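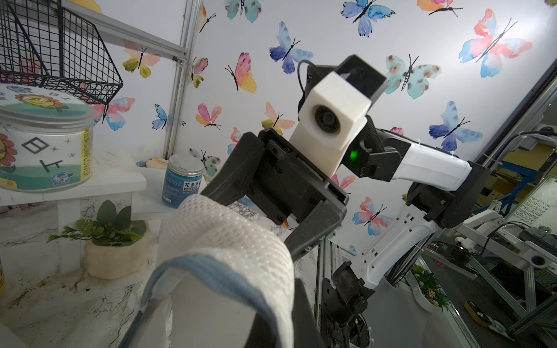 News > Household > Mesh and Linens

Shop Stories Press Stockists Contact

3 min read

Nernora brings back its white mesh range, with a folding afternoon to go with it

Nernora, the household textiles workshop, is very pleased to announce that its white mesh range will return to shops in June, after a long stretch in which customers have written, telephoned and on one occasion sent a rather lovely hand-drawn card to ask where it had gone. The range takes in bags, covers and liners in a fine, breathable mesh, finished along the edge with a soft trim in pale blue-grey, and it will be sold through the Histard shops and by post from the workshop.

People who bought the earlier version will find the mesh itself much as they remember it. The trim is new. It is a little wider than before and sewn so that it curves with the fabric when a piece is folded over on itself, which was the one thing customers most often asked us to look at again. The old edging was stiff and tended to spring open in the drawer, and we heard about it in some detail.

"I have folded more mesh than I care to think about, and it is a slippery, bouncy sort of thing to put away," said Nuria Sotomayor, head of making at Nernora. "You get one side flat and the other comes up to meet you. We went through 12 versions of the edge before I stopped complaining, and I'm told the whole workshop was relieved."

The range was tried out at home by 69 households before it went into production, and their notes changed a good many small things, from the depth of the larger bag to the wording on the care label. Several asked for plain instructions on folding, so each piece now comes with a card. It suggests laying the mesh out, smoothing the trim, bringing the two long edges together and folding over loosely without pressing the layers down hard. A thick, rounded fold is perfectly all right, and the pieces keep well that way in an open basket or on a shelf.

To mark the return, Nernora will also be opening the Butterfly Room at its Indodine building for an afternoon of folding, mending and tea. Regular visitors will know the room by its white wall covered in watercolour butterfly decals — blues and violets, pinks, yellows, a teal one with pink spots that the younger visitors always seem to make for first. The decals were chosen by Iñaki Quintana when the room was redecorated, and he has very kindly agreed to talk about putting them up, as he is asked about it nearly every time the door is open.

"I started with the big ones and then kept finding gaps for the small ones," he said. "I meant to stop much sooner than I did. It's a cheerful wall to sort your washing in front of."

Doors open at two o'clock and there is no charge. Visitors are welcome to bring mesh pieces of their own, of any make and any age, for a look at a worn edge or a loose seam. Kieran Mac Mathúna will be doing the repairs and asks that things arrive clean, please. Those who would like a seat at the mending table should let us know beforehand, as it is a small one.

A larger set, named Nieto after the street where the workshop began, will follow later in the year.

Press enquiries and requests for samples: Henok Tamiru, Nernora press desk, extension 2514.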